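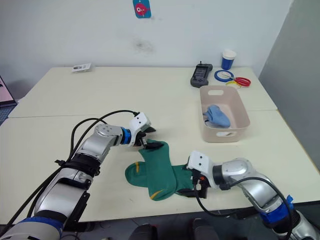 The ticket is about the sock demonstration at the Dandham open day, which stopped three times during the afternoon with the message "left grip not confirmed". The station is the two-arm table which we received from Groltia, with the Cheema control program. The arms start normally, both reach their first position, and the first sock is often handled without any trouble. Then comes the moment where the left gripper has closed on the top edge of the green sock and the right one is pressing on the other part, and at this moment the program waits for a confirmation of the left grip. If the confirmation does not come in 1000 milliseconds, both arms hold their position and the operator must clear the message by hand. With a group of visitors at the table this is a long time to stand and talk.

2019-11-20
By Cillatari demonstration desk
Print this ticket | E-mail this ticket

Status: open, workaround in use
Priority: normal, please change to high before the January visit

What we expected

The arms take one sock, stretch it between the two grippers, lay it down and go to the next one. In our own room we have run this many times with the same program version and did not see the message.

What happened

First stop: with the first group of visitors, eight persons. Green sock. The message came after the left gripper closed. We cleared it and the arms continued from the same position, which I think is correct behavior.

Second stop: same group, green sock again. This time we opened the left gripper from the menu, put the sock flat on the table and started again from the beginning.

Third stop: next group. I have written in my notes only "same message, green", so I can not say at which step it was.

With the blue sock we had no stop during the whole day.
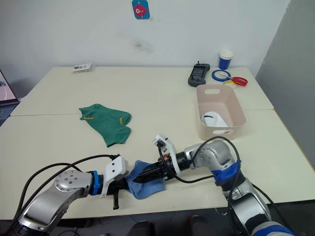 Blue sock between the grippers, green sock lying to the left on the table.

What we tried

1. Restarted the Cheema program without switching off the arms. The message came back on the second try.

2. Switched off everything, waited, switched on. No message for a while, then the third stop as described. I do not believe the restart repaired anything.

3. Looked at the cables of the left arm while one colleague moved the arm slowly by hand, with power off. We did not find a loose connector. The cables have a large loop and I was afraid that they pull at the wrist, but we could not provoke the fault in this way.

4. Changed the grip timeout in the settings from 1000 to a higher value. The field accepts the new number, but after saving it shows 1000 again. Is this field locked on our license, or is it a second fault? Please answer this point separately.

5. Put the green sock aside and ran only with the blue one until closing time. This is the workaround.
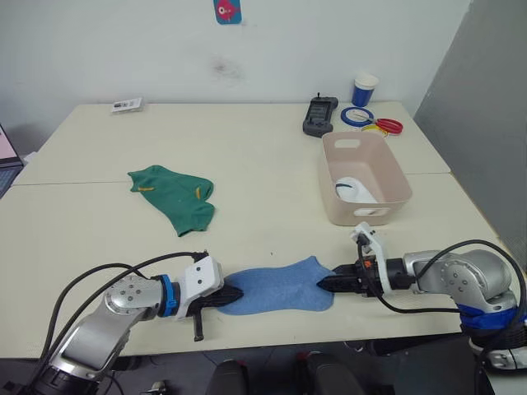 With the workaround the demonstration was fine for the visitors, and several of them stayed for more than one round. The most frequent question was if the arms can also find the matching sock by themselves. We answered that this is not part of the program we have. If Groltia has a short text about it, we would be glad to print it for the next time.

My own guess about the fault is the thickness. The green sock was sometimes folded over itself when the gripper took it, so there can be more layers between the fingers, and maybe the fingers then stop before the position which the program calls "closed". But I am not sure — the blue sock was also bunched in some rounds and there the program did not complain. I have not measured anything.

Questions to support

Which value does the program read for the confirmation, the finger position or the motor current? We need to know this before we test more.

Can you send us the way to export the full log? We only have the last four lines on the screen, and they are overwritten after each restart.

Is it safe to switch off the confirmation for a demonstration, if an operator stands at the table all the time? We have not done it and will not do it without your written answer.

Update, same evening: we ran the green sock again after the visitors left, no stop in four rounds. We did not change any setting between. Please keep the ticket open. The station stays at Dandham until the January visit, and we can repeat any test you want there.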